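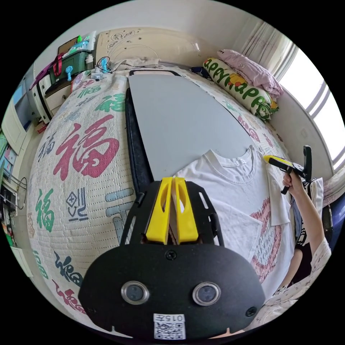
Search this site
Enter keywords
Go

Print this story
E-mail this story to a friend

Clothing room in Lambridge looks for more people to fold at home

May 3, 2019

If you have a bed, a couch or any other flat spot and a free evening now and then, the folks at the Odera Clothing Room in Lambridge would dearly like to hear from you. The room, which has been handing out clean, neatly folded clothes to families in town since November, has more shirts coming in the door than it has tables to fold them on, and so it is asking neighbors to take a bag home with them.

The home folding plan began quietly in the winter with just five households. Each one picks up a bag of washed clothes, mostly T-shirts and children's things, folds them the way the room likes them folded and brings them back whenever it suits. The room has now sent out 859 bags, a figure that surprised even the people who keep the sign-out book, and it hopes to have roughly 3000 folded pieces on the shelves before school lets out for the summer.

Folders work wherever they are comfortable. A good many like to do it in the bedroom, with the shirts spread out over the quilt and the pillows pushed up out of the way, and several have found that a long, smooth board laid right on top of the bed makes the job a great deal easier. A mattress gives under your hands, and a shirt that looked perfectly square on the blanket has a way of going crooked the minute you pick it up. A kitchen table does just as well, of course, if you can get the family to clear it off for you.

The method itself is simple enough. Lay the shirt flat and smooth it out from the middle, bring in one sleeve and then the other, fold the sides toward the center and bring the hem up to the neck. White shirts go in a pile of their own, and anything with a spot or a loose seam goes back in the bag with a note pinned to it, so that it can be looked after before it goes on the shelf. Children are welcome to help, and they are often better at matching socks than the grown-ups are!

Starura, the housewares shop on Flustow Street, has given 200 folding boards for the program, and these can be borrowed along with a bag for as long as you need one. They are light to carry - a child can manage one - and they slide under a bed nicely when the folding is done for the night.

Bags may be picked up at the side door of the clothing room in the afternoon, and there is a sheet of folding instructions tucked inside each one. There is no need to sign up ahead of time or to promise a certain number of bags. One is plenty to start with, and if you would like to sit down and fold with others, the back table is open to anyone who stops in, with coffee usually on and a plate of something next to it.

Print this story
E-mail this story to a friend

This site uses cookies. By continuing to browse you agree to our use of cookies. OK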